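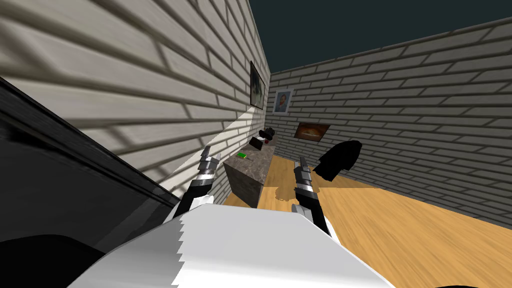

Painting interior brick: frequently asked questions
Dakcombe Paint & Hardware, updated June 14, 2022

Do I need to prime bare brick?
Yes. Use a masonry primer. Brick and mortar take up paint at different rates, and one coat of primer evens that out. Wait overnight before the first colour coat.

How much paint will I need?
Add a third to the coverage on the tin. A 9 L pail of our Riven masonry flat does most living rooms with two coats. Bring your wall measurements to the counter and we will work it out.

Can I paint over a white, powdery deposit?
No. The powder is salt carried out by moisture, and it will push the paint off. Brush it away dry, find the source of the damp and leave the wall for a month. If the powder comes back, call a mason before you buy anything.

Brush, roller or sprayer?
A roller with a thick nap for the faces, a stiff brush for the joints. We rent sprayers, but masking a furnished room usually takes longer than rolling it.

Can I go back to bare brick later?
Not easily. Stripper gets most of it off the faces, but paint stays in the mortar. If you are unsure, ask about limewash — it can be scrubbed back in the first few days.

Will a pale grey make the room feel cold?
It depends on the light. Try a sample patch and look at it morning and evening.

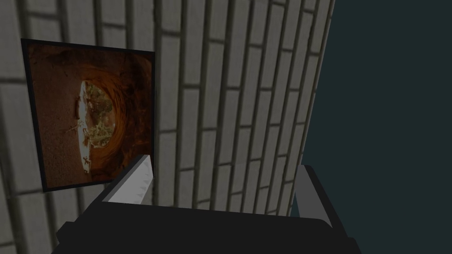 Pylyp Vasylenko writes that he put up three greys in July and went with the warmest, which looked nearly beige in the tin and fine on the wall.

Do you take back tinted paint?
No. Untinted pails can be returned unopened with the receipt.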